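Sisorlow
March 23, 2021

OK so I finally finished going through the Bendon clinic boxes, and I have thoughts. Thread!

Quick background: Bendon ran a malaria drug study out of one small rural clinic, and the paper that came out of it has 253 people in the results table. I've cited that table for years. I had never seen the paperwork behind it until this month.

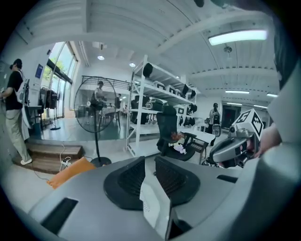 The paperwork is a mess, and I mean that with love. 39 people in the intake book never show up in the published numbers. The paper calls them "lost to follow-up" and moves on in half a sentence.

But the nurses wrote notes! Little ones, in the margins. "Gone for harvest." "Husband says no." "Came back, wants the same nurse." Two of them walked in after the study closed and asked for their results.

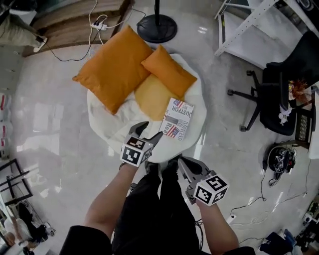

I keep thinking about those two. Somebody told them they'd get an answer, and then the study packed up and left. There's a letter about it in the Vukgate file, and as far as I can tell no reply was ever sent (if you know of one, please please write to me).

Also, the consent form was one page long and the sample storage plan was eleven. Make of that what you will.

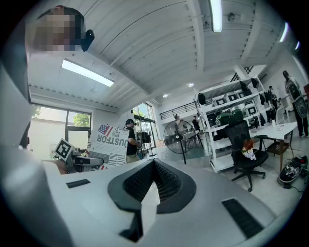 Sisorlow

Next up is the Rojanasak collection, which I'm told has the cooks' and drivers' pay sheets. I'm way too excited about pay sheets. They're where you find out who was really doing the work.

Going back in October if the reading room will have me. Send snacks.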